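Speaker notes - Setting up a collection station the same way every time
2019-08-13, internal methods day, 20 minutes plus questions

Slide 1. Introduce myself, thank the Hutchins site for the room. Say up front that the written rules are in the shared folder, version 4, and that I will only cover the ones people ask me about. Phones can stay on.

Slide 2. Why we wrote rules at all. In January we put together recordings from two sites, Dravham and Zanach. Same task list, same grippers, same software. 116 recordings had to go back because the two sites had different ideas of when an episode starts. One started with the grippers already over the object, the other with them off to the side. Neither was wrong, we had never written it down.

Slide 3. The start position. Read the rule out loud: both fingers open, nothing between them, table surface in view of the gripper camera. Hold for a two-count before you move. 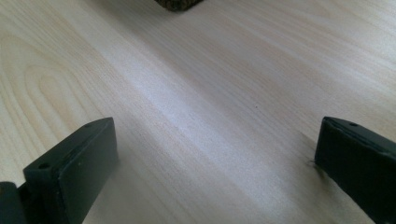 Oltolex Methods and Standards Group - speaker: Xiaoyan Lu

Leave this slide up for a bit. Points to make:

The gap between the fingers is what the reviewer looks at first. If something is already in it at the start, the episode gets flagged. Reviewers don't guess.

Wipe the table and the finger faces at the start of each block. Lint builds up on the fingers when you work with cloth, and a few pale fibers on a black finger are easy to miss while you are holding the thing. Same for specks on the tabletop. We had an argument over whether a crumb matters. The rule says wipe, so wipe.

Scuffs on the fingers are fine. Log them in the station sheet. Replace the finger if the inner face is chipped or a screw is backing out.

Slide 4. Cloth tasks. These take the most time in training, so slow down here. Soft items don't go back to the same shape, and we don't ask for that. We ask for variety inside limits. Drop the item from hand height, don't arrange it, don't smooth it. If it lands off the table, drop it again before recording starts.

Container goes in the back half of the table. It may sit left or right of center, and you change that every block. Items that start in the container should be left bunched. Folding them makes the job too easy and we end up with 200 episodes that all look alike.
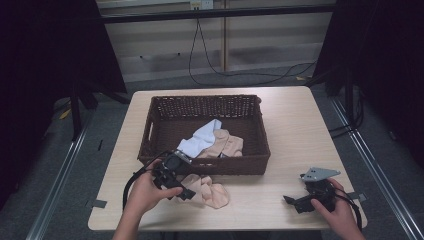
Cables next. Each gripper cable has to leave the table on its own side. Before you start, reach to the far edge with each hand and check for pull. If the cable drags across the work area or crosses the other one, stop and reroute it. Don't fix it in the middle of an episode. A cut episode costs us around 54 seconds, a snagged one can cost the whole block.

Keep the floor clear where the operator stands. Power cables run behind the table or along the wall, never in front.

Curtains: draw them before the lighting check, then leave them alone until the block is done. Zanach asked if they could open one side in the afternoon. The answer is no, the light changes too much.

Slide 5. Hands. Hold the gripper by the body with your fingers clear of the jaws. New operators tend to creep forward as they get tired. Ten minutes off after every block, and the lead keeps the time, so the operator doesn't have to.

Slide 6. When to throw an episode away. Dropping an item is not a reason. If you drop it and pick it up again, keep going and mark it as a retry. Throw it away if a bare hand touches the item, if you stop to talk to someone, or if the tracking light goes off.

Slide 7. Review. The lead checks the first five episodes of each block before the operator goes on. After 500 accepted episodes a station gets a full check against the sheet, tape positions included.

Ask if Dravham wants to say something about their checklist - they have a one-page version that is better than ours. Then questions. If time runs short skip slide 7, it is all in the handout.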